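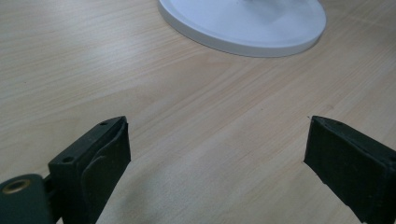
Robot learning should publish its failures by the hour

The usual measure of a manipulation dataset is its size. Our group at Horkatia has followed the same custom. The Drisetgate collection, gathered with hand-held grippers in ordinary rooms, is presented in our own papers as 2,521 demonstrations. We now think that figure was given too much weight.

Of those demonstrations, 1,713 passed our filters and were used in training. The remainder were set aside, mostly for lost tracking or for a grasp the operator abandoned. When Santosh Joshi retrained the policy on 600 demonstrations chosen for varied starting positions, its results on the held-out tasks fell within the spread of the full model. Much of our collecting effort had gone into repeating approaches the policy already knew.

A reader of the original paper could not have learned this. We reported the total and the success rate, and left out the rejected recordings and the hours they cost. Other laboratories planning a collection need those figures more than they need ours to look large.

Journals and conference organisers should therefore ask for three things: the number of recordings rejected, the grounds for rejection, and a result on a reduced set. We will release our rejection log, beginning with the 152 recordings for which two reviewers disagreed.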